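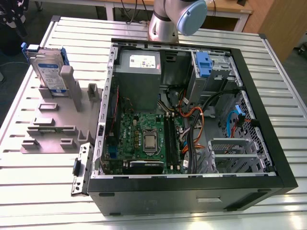

An opened desktop tower on its side, with a hard disk drive in a blue carrier to the left of the case.

Tool-free chassis

A tool-free chassis is a computer case whose drives, cards or side panel can be removed without a screwdriver. Parts are held by latches, clips and plastic carriers. The term is a maker's term, and should be read with some care: many cases sold under it still use screws for the motherboard and power supply.

Claims

Sellers often say that such cases save time in repair. The evidence is thin. Rory Tennant, writing for the repair firm Fesmont in April, logged 713 drive swaps and found a median saving of 15 seconds over screwed bays -- a figure that left out the time spent moving cables aside. A later note from Drenedum put the saving at nil for anyone who had done the job before.

Drawbacks

Plastic carriers can crack at the clip, and a lost one is seldom easy to replace, as shapes differ between makers and even between models. Tennant recorded four broken clips and five missing carriers. Whether this is worse than losing screws is disputed.

See also: Drive bay; Computer case; Side panel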